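Holtora is a clothing repair and resale shop with a workroom at the back and a small school upstairs. We mend, alter and resell everyday clothes, and we teach people to do the same at home.

## How we started

Femke Segers opened the shop after eleven years in the alterations room of a dry cleaner. Most of what came across her table there was hems and zippers. Customers often asked about other jobs, such as a torn lining or a coat with moth damage, and the answer was usually that the cleaner didn't take that kind of work. She kept a list of the jobs that were turned away, and the list became our first price sheet.

The first shop was one room on Stuvholm Street with two machines and a cutting table that had to be folded up before the door would open all the way. We moved to the present building on Ulovholm Square when the room next to the old one was let to a bakery and the flour got into everything. The bakers are still friends of ours.

## What we do

**Repairs.** Seams, linings, pockets, zippers, buttons, cuffs and collars. We patch and darn by hand or by machine, depending on the cloth. Knitwear is done by hand only and takes longer.

**Alterations.** Hems, waists, sleeves and darts. Please bring the shoes you plan to wear if you want pants hemmed. We don't alter wedding dresses or leather. We can give you the names of two shops in town that do.

**Resale.** We buy and sell used clothes for adults, mostly workwear, denim, coats and wool. Everything is checked at the table before it goes on the rail, and the tag lists any repair we have made. If a mend shows, we say so on the tag and price it that way.

**Classes.** The school runs in the evenings from September through May. A beginner course is six evenings and covers hand stitches, buttons, hems and simple patches. The longer course, for people who already own a machine, is 18 evenings. Classes are kept to eight students.

## How the workroom runs

Each garment gets a paper ticket when it comes in. The ticket says what you asked for, what we think it needs, and what it will cost. If the two don't match, we call before we start. We have found that a phone call saves more trouble than any form — people remember things about a coat when they're asked.

Most repairs are ready in 19 days. In January, when the coats come in, it can be longer. We don't offer same-day work, except for buttons, and then only if you come before noon.

We take unwashed clothes only if the dirt has nothing to do with the repair and the fabric can't be washed at home. Otherwise please wash them first. This was put to a vote among the staff and it wasn't close.

## Denim

Jeans are the largest part of our work. They wear through in the same places: the inner thigh, the back pocket corners, the knee, and the hem at the heel. A thin spot that is caught early can be backed with a light cotton and stitched over in matching thread. Once there is a hole, the patch has to be bigger and the mend will show more.

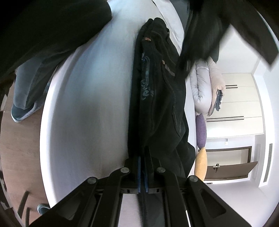 We keep thread in 41 shades of blue, gray and black for this work, bought from Wikström, the same supplier we have used since the first shop. Students are welcome to buy spools from us at cost.

Stretch denim is harder to mend than plain cotton. The patch has to give with the cloth or it will pull away at the edges, so we use a knit backing and a narrow zigzag. It costs a little more, and we will tell you if we think the pair isn't worth it.

## Who works here

There are seven of us. Femke still does the coats and the first fitting for most alterations. Four people work at the machines, one runs the shop floor and the resale side, and one teaches. Everyone in the workroom has a regular turn at the front counter, so the person who takes in your clothes may well be the person who mends them.

## Finding us

Our street door is at 1031 Ulovholm Square, between the pharmacy and the bike shop. The school has its own entrance in the side street, up one flight of stairs. There is no elevator — if stairs are a problem, call us and we can hold a one-on-one lesson in the shop.

The counter is open from 9:30 in the morning to 6 in the evening. Classes start at 7 p.m. Finished work is held for three months after we call you.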